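Tuesday, late

Read the first chapter of Guillot again this morning, the one on vows, before the reading group. My pencil notes from the first time through are mostly wrong. I had him saying that a vow binds because a god hears it. What he says on page 81 is that a vow binds because the speaker has made herself into someone who can be asked about it later. The god is one possible asker. The neighbors are another.

We met at four. Five of us, King-fai with a cold. Latrice had the chapter outlined and we stayed on the first half of it for most of the time. Her question was what to do with silent vows. If nobody else knows, who asks? Guillot gives it one paragraph and a footnote to the Havska sermons, and the footnote is no help. I looked it up (sermon 102) and it is on fasting.

I said my grandmother made a silent vow when my uncle was sick and kept it until she died, no sugar in her coffee. We only found out from a letter. Xiomara asked whether that made it a vow from the start or only once we read the letter. I said from the start. She wanted a reason and I didn't have a good one. I still don't. I think it has to do with the fact that she could have broken it. A thing that can be broken is already there.

King-fai thinks the whole chapter mixes up vows and promises. A promise can be released by the person it was made to. He says a vow to a god has no release, and that is why so many traditions had to build a procedure for it, with a priest or a court or a payment. Trinity disagreed and read out the part on lapsed vows. I need to go back to that. I have it marked as page 171 but my copy is the paperback and hers is not.

My draft for Ariel is at 908 words and should be longer. The section on release is thin. I'll move the coffee story out of the opening, where it looks like I'm asking for sympathy, and put it next to the silent vow question.

Dinner was soup again. Wrote for an hour after, then washed up. 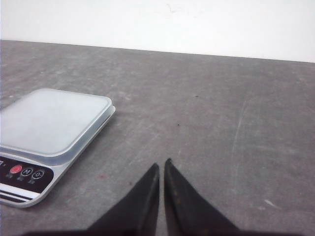
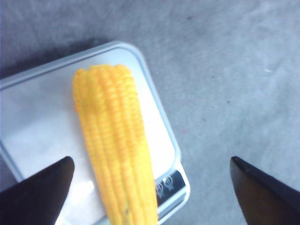
Ariel wrote back at ten that the coffee story should stay in the opening, that a reader needs one real vow in hand before any theory of vows, and that I should cut the footnote on Havska altogether unless I can find the sermon Guillot meant. I'll try the library on my way in. If it isn't there the footnote goes.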